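Jarnport Screen Club > About > Who we are

Posted April 18, 2023 by the editor

Hello, and thanks for clicking on the page that hardly anyone clicks on! I look after the website for Jarnport Screen Club, and I've been asked to rewrite our About page because the old one still said we were "launching soon". We launched ages ago. Sorry if you've been waiting.

So, we're a small company that writes and talks about television drama and film. We publish reviews, episode guides and casting news, we put out a podcast, and we run a short course for people who'd like to write about the screen themselves. We're based in Jarnport, two floors up over a shop that sells blinds, and we also have a room in Cillham where the course is taught. If you've only ever met us through the podcast you may have thought we were bigger than we are (I blame the theme music).

I should say how it began. A few of us used to meet after work to watch a serial called Dunstan, a slow, gloomy thing about a family that owns a ferry, and we argued about it so much that one of us started typing up the arguments and posting them the same night. People read them. More to the point, people wrote back and told us we'd got the uncle completely wrong, and they were right, and we had to go back and watch the first series again. By the time Dunstan finished its run we had 500 readers signed up for the email and no plan at all for what to do next.

What we did next was cover everything else. Soaps, crime, the big costume dramas, the odd reality show when the winner goes off into acting, which happens a lot more than it used to. We've now written full episode guides for 145 series and I'm told I'm not allowed to say which one has the fewest readers. We do still go back to Dunstan every spring. There's an April rewatch, it's free, you just need to be on the email list, and the discussion gets very heated around the wedding episode.

A word about casting news, as it's what most people come to us for and it's also what we get the most cross emails about. We don't print a casting story until the production company, the channel or the actor's own agent has said it. That does mean we're often slower than other sites. I've sat there with a story I was quite sure of and watched it go up in ten other places first, and it stings a bit! But a hint in an interview is only a hint, and if a director says she'd love to work with somebody, we'll write that she'd love to work with them and leave it there. When we get something wrong we put the correction at the top of the piece and keep the original wording underneath so you can see what changed.

We don't take money for reviews. We do accept preview copies and screening invitations, and we say so in the review when we have. Adverts pay for the website, the course fees pay for the Cillham room, and the podcast pays for very little – though it did once pay for a kettle. 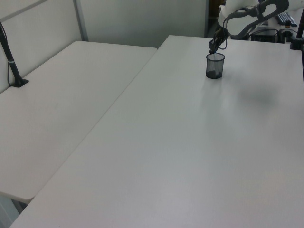
Tables and a mesh pen holder.

The course is called Writing for the Screen Pages and it's grown into a proper part of what we do. It lasts eight weeks, in the evenings, and we keep the groups small so that everyone's work gets read out and talked over. You'll write a review, a recap, a news story and an interview piece, and the last session is all about pitching. People come to it from all sorts of jobs. Some want to write for a living and some just want to stop boring their families with theories about who did it. Both are very welcome and the second lot are often the better writers, in my experience.

You don't need any qualifications. You do need to have watched the set programme before the first session, and yes, we can tell if you've only read the summary.

The full fee is £100, and we keep 3 free places on every course for people who couldn't otherwise come. There's no long form to fill in for those. Write us a paragraph about something you've watched lately and say you'd like a free place, and that's all we need. If we've filled them we'll hold your name over for the next course unless you tell us not to.

Then there's Fustar. Fustar is our podcast, and before you ask, the name was a typing mistake in a message about something else and we've grown far too fond of it to change it now. Each episode takes one programme and one question – was the ending fair, should they have recast the sister, could it have been done in half the episodes – and we go at it until somebody changes their mind or we run out of tea. Listeners send in most of the questions. Please keep doing that, the ones we think up ourselves are never as good.

We've had actors, script editors and a very patient location manager on as guests, and we're always looking for more people from behind the camera. If you work in costume, sound, continuity or catering and you fancy a chat, do get in touch. You don't have to bring gossip. (You may bring gossip.)

Things we don't do, to save you writing in: we can't pass letters on to actors, we can't get you on to a reality show, and we can't tell you when a series is coming back if the channel hasn't announced it. We also don't publish photos of people taken when they're off duty, so please don't offer us any. Fan fiction we love to read but have nowhere to put.

If you'd like to write for us, send a short pitch by email, with a line or two on why you care about the programme and a link to anything you've written before. We pay for everything we publish, and we pay the same rate to everybody. We try to answer within a fortnight. Around awards season it's longer, so give us a nudge if you've heard nothing – nudges are fine, we'd much prefer one to losing a good piece at the bottom of the inbox.

Visitors are welcome at the Jarnport office but do email first, as the street door sticks and someone has to come down and pull it from the inside. The Cillham room is only open on course evenings.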